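Arrieta users forum > Simulation and perception > Gear task: pose of the last gear is wrong in sim

Started by tolva_k, Tuesday, December 7, 2021

tolva_k wrote:
Good evening to all. I am training a keypoint network for the gear task and I have a problem with the purple gear. The planner is Nekon, the renderer is the standard one from Vitel with ray count set low, because my machine is old. From the scene camera the yellow, blue, orange and red gears are found without trouble. The purple one lies outside the blue sheet, on a grey band of shadow, and its estimated centre jumps by 5 mm between renders although nothing in the scene has moved.

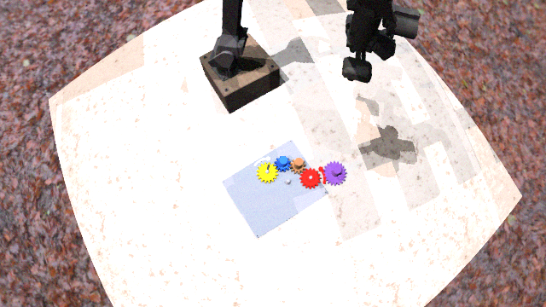
My training set has 1,087 renders, all with random light direction. I tried already to make the network larger, and it did not help. Has somebody seen the same? I would like to solve it before I connect the grasp planner.

mossbank wrote:
Your shadows are the problem. Those straight-edged grey and beige shapes on the table are not something a real lamp would give you. The network learns that an edge is an edge, and one of them goes directly under the gear. Turn the shadows off and train again.

tolva_k wrote:
Thank you for the fast answer. With respect, I do not agree fully. If I turn off the shadows, the network will never learn to ignore them, and on the real table there will be shadows too. I would prefer to keep them and make them softer.

hexkey_77 wrote:
I am with tolva_k here. We removed shadows once for a Trindard cell and lost three weeks in May to put them back. Look instead at the red piece between the red and the purple gear. Is it a separate mesh? If it has the same class label as the red gear, your mask is broken exactly where you need it.

tolva_k wrote:
I have checked now and it is labelled as part of the red gear. I will give it its own label. This can explain a part of the error, but I think not the jumping.

mossbank wrote:
Fine, but do you have also the wrist camera? With one view you are guessing the depth.

tolva_k wrote:
Yes, I have a fisheye on the wrist. I did not use it for the pose until now, only for checking the approach. In this view the purple and the red gear sit just over the tip of the right finger, and they overlap a little. The white tabletop is also made of blocks, so I suspect that the shadow map resolution is too low for this camera.

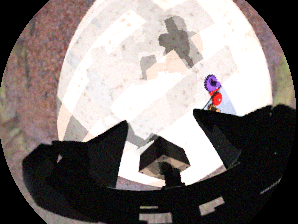
Reply 8
hexkey_77 wrote:
Please do not undistort the whole picture before detection. Near the rim you only stretch the few pixels you have. Detect in the raw fisheye, then convert the keypoints to rays with the camera model. Also mask the fingers from the joint state, it is cheap and it removes many false corners.

Reply 9
mossbank wrote:
I still say the shadows first. Two cameras with the same bad shadow map will give you two wrong answers that agree with each other.

Reply 10
tolva_k wrote:
This is a fair point. My plan is now: new label for the red piece, shadow map at higher resolution, and then the same 3 seeds as before, with shadows and without. I will change one thing at a time and write the results in this thread. If the machine survives, it should be ready by the weekend.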